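파지 낙하 오류

파지 낙하 오류(把持落下誤謬)는 로봇 팔의 그리퍼가 물체를 쥐고 있는데도 제어기가 이를 놓친 것으로 판단하거나, 거꾸로 물체가 빠져나갔는데도 계속 쥐고 있는 것으로 판단하는 고장을 두루 일컫는 말이다. 앞의 경우를 '거짓 낙하', 뒤의 경우를 '빈손 운반'이라고 나누어 부르기도 한다. 현장에서는 흔히 '헛놓침'이라는 정겨운 이름으로 통하는데, 이름과 달리 작업대 주변에 사람이 있을 때는 꽤 난처한 일로 이어질 수 있어 안전 문제로 함께 다루어진다.

개요

두 손가락 그리퍼는 대개 손가락 사이의 간격과 모터에 걸리는 힘, 이 두 가지를 보고 물체가 손안에 있는지를 짐작한다. 상자처럼 면이 고르고 단단한 물건이라면 이 짐작이 잘 들어맞는다. 그런데 표면이 우묵하거나 한쪽에 단추가 솟아 있는 물건, 또는 줄이 딸려 있는 물건을 만나면 이야기가 조금 복잡해진다. 손가락이 닿은 자리가 밀리미터 단위로만 달라져도 간격 값이 변하고, 제어기는 그 변화를 물체가 미끄러져 나간 신호로 읽어 버린다.

거짓 낙하로 판정이 나면 많은 제어 프로그램이 손가락을 벌려 처음부터 다시 집으려 한다. 그러면 멀쩡히 들고 있던 물건이 그 자리에서 정말로 떨어지게 되니, 잘못된 판단이 스스로를 사실로 만들어 버리는 셈이다. 기록에는 낙하가 제대로 감지된 것처럼 남기 때문에 나중에 원인을 찾는 사람이 애를 먹는다.

전원 부품과 오류

멀티탭과 어댑터 같은 전원 부품은 이 오류가 유난히 잦은 품목으로 꼽힌다. 모양이 제각각인 데다 콘센트 구멍이 면마다 뚫려 있고, 플러그 핀은 튀어나와 있으며, 케이블은 집을 때마다 다른 모양으로 늘어진다. 사람 손에는 아무것도 아닌 차이지만, 손가락 두 개로 세상을 더듬는 기계에게는 하나하나가 낯선 물건이나 다름없다. 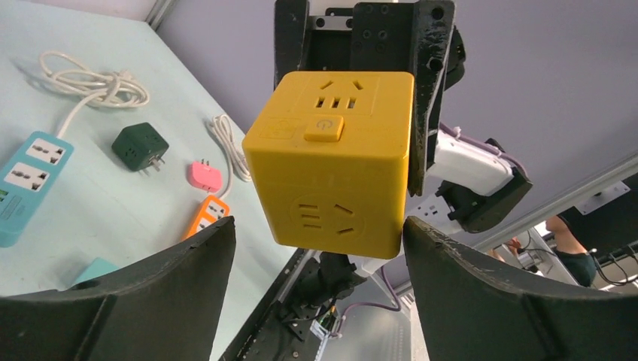

손목 쪽 카메라로 본 노란색 정육면체형 콘센트와 그리퍼. 왼쪽 작업대에 멀티탭과 어댑터, 케이블이 놓여 있다.

정육면체형 콘센트는 그중에서도 까다로운 편에 든다. 겉보기에는 반듯해서 쥐기 쉬울 듯한데, 둥글게 파인 콘센트 면을 손가락 끝이 누르면 접촉 면적이 줄고, 전원 단추가 있는 면을 누르면 단추가 들어가면서 간격이 갑자기 좁아진다. 이 짧은 변화가 바로 거짓 낙하의 방아쇠가 된다.

우누라 작업대 사례

널리 인용되는 사례로 시브포트(Civport)의 부품 분류 사업 '우누라(Unura)'에서 나온 것이 있다. 거점은 거섬(Gusham)에 있었고, 팔 네 대가 같은 제어 프로그램을 나누어 쓰면서 전원 부품을 집어 옮기는 일을 했다. 8월 한 달 동안 이루어진 파지 4,000회 가운데 16회에서 낙하 판정이 났는데, 처음에는 모두 평범한 미끄러짐으로 분류되어 별다른 주목을 받지 못했다.

사정이 달라진 것은 2022년 9월 21일의 일이다. 한 팔이 정육면체형 어댑터를 든 채 거짓 낙하 판정을 내리고 손가락을 벌렸으며, 떨어진 어댑터가 작업대 모서리를 맞고 바닥으로 튀었다. 마침 옆 장비의 케이블을 손보던 작업자의 발치였다. 다친 사람은 없었지만, 이 일을 계기로 앞선 16회의 기록을 손목 카메라 영상과 나란히 놓고 다시 살피게 되었다. 그 결과 대부분의 판정에서 물체는 판정 순간까지 손가락 사이에 그대로 있었던 것으로 밝혀졌다.

원인

조사에서는 몇 가지 원인이 겹친 것으로 보았다. 우선 간격의 허용 폭이 단단한 시험용 블록에 맞추어져 있었다. 그 위에 손가락 끝의 마모가 더해졌다. 손가락 패드는 3,000회 사용마다 갈도록 정해져 있었지만 횟수가 팔별로 따로 세어지지 않아, 교체 시기를 훌쩍 넘긴 팔이 있었다. 마지막으로 손목에서 내려오는 배선이 팔을 크게 꺾는 자세에서 당겨지며 힘 측정값을 흔들었다. 세 번째 원인은 재현이 쉽지 않아 어느 정도 영향을 주었는지 지금도 의견이 갈린다.

대책

가장 먼저 권해지는 대책은 낙하 판정이 나더라도 손가락을 곧바로 벌리지 않는 것이다. 팔을 멈추고 쥔 힘을 유지한 채 카메라로 손안을 한 번 더 확인한 다음, 물체가 보이지 않을 때에만 다시 집기로 넘어간다. 우누라에서는 이 확인 단계를 '토(Tô)'라는 별도 모듈로 만들어 네 대 모두에 넣었다. 한 번 집을 때마다 시간이 조금씩 더 걸린다는 불평이 없지는 않았으나, 사람이 드나드는 작업대에서는 그만한 값을 한다는 평이 많다.

이 밖에 품목마다 허용 폭을 따로 두는 방법, 손가락 패드의 사용 횟수를 팔별로 기록하는 방법이 함께 쓰인다. 사람이 팔의 작업 범위 가까이에서 다른 장비를 만질 때는 운반 높이를 낮추거나 팔을 세워 두는 것이 바람직하다. 전원 부품은 전기가 통하지 않는 상태로만 다루며, 한 번이라도 떨어진 물건은 겉이 멀쩡해 보여도 따로 모아 점검한 뒤에 다시 쓴다.

빈손 운반과의 구별

빈손 운반은 물체가 빠진 뒤에도 케이블 한 가닥이나 포장 조각이 손가락 사이에 끼어 있을 때 주로 생긴다. 간격 허용 폭을 넓히면 거짓 낙하는 줄지만 빈손 운반은 오히려 늘어나는 경향이 있으므로, 한쪽 수치만 보고 설정을 바꾸는 것은 권하지 않는다. 두 오류를 같은 항목으로 집계하던 옛 기록을 볼 때에도 이 점을 헤아려 읽어야 한다.

같이 보기
그리퍼
비상 정지
협동 로봇의 안전
힘 센서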